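3.2 Where household words for cleaning come from

One of the real pleasures of this survey was finding out how much people have to say about wiping a table. We had expected the kitchen section of the questionnaire to be a warm-up before the harder material on kinship and weather. Instead it gave us the richest set of local words in the whole Cosilthorpe collection, and speakers kept coming back to it long after the recorder had moved on to other topics!

The collection holds 2753 separate responses, gathered in the town of Cosilthorpe and in the river villages below it. Each speaker was asked to name everyday actions in their own words, with no word list in front of them. Hala Darwish transcribed the kitchen section and marked stress and vowel length by hand, and her notes in the margins are a delight to read. They record hesitations, laughter, and the moments when a speaker offered a second word and then took it back.

The verb for cleaning a flat surface shows the clearest split. Older speakers in the town use "swill" for any cleaning done with water, whether the surface is a step, a table or a plate. Younger speakers keep "swill" for outdoor work and say "wipe down" indoors. In the river villages we find a third form, "slart," which Ekier recorded in an earlier study as a word for making a mess. Among our speakers it has almost the opposite meaning – to go over something quickly with a wet cloth. A few people use it both ways in a single conversation and rely on tone to keep the two apart.

Words for the marks themselves are even more varied. We collected up to 20 nouns for a small spot of dirt, and many of them carry fine shades of meaning. A "smitch" is dry and can be brushed off. A "clag" is sticky. A "spreckle" is one of many, and speakers were firm that the word sounds wrong when used of a single spot. This last point excites us, as it suggests a noun that lives almost entirely in the plural, much like "crumbs" for many speakers of the standard language. Figure 2 shows a surface of the kind for which "spreckles" would be the natural choice.

Gouveia has argued that words of this type fade first when a dialect comes under pressure, being tied to chores that change with each generation. Our results point the other way. The tools have changed a great deal, yet the nouns for dirt have stayed put, and even the youngest group knew most of them. What has gone is the set of words for cloths and brushes. The Pleltell word list gives seven of these, and we heard only two in use.

Figure 2. Marks scattered over a white sheet on a table, with a blue bottle standing on it.

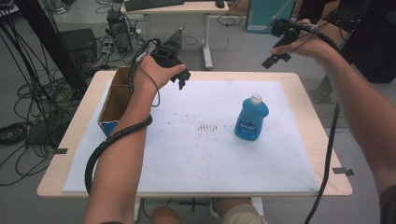 Can "spreckle" be used as a verb in the Cosilthorpe dialect?

Only in the past participle, as in "the sill was all spreckled"; speakers rejected every other verb form we offered them.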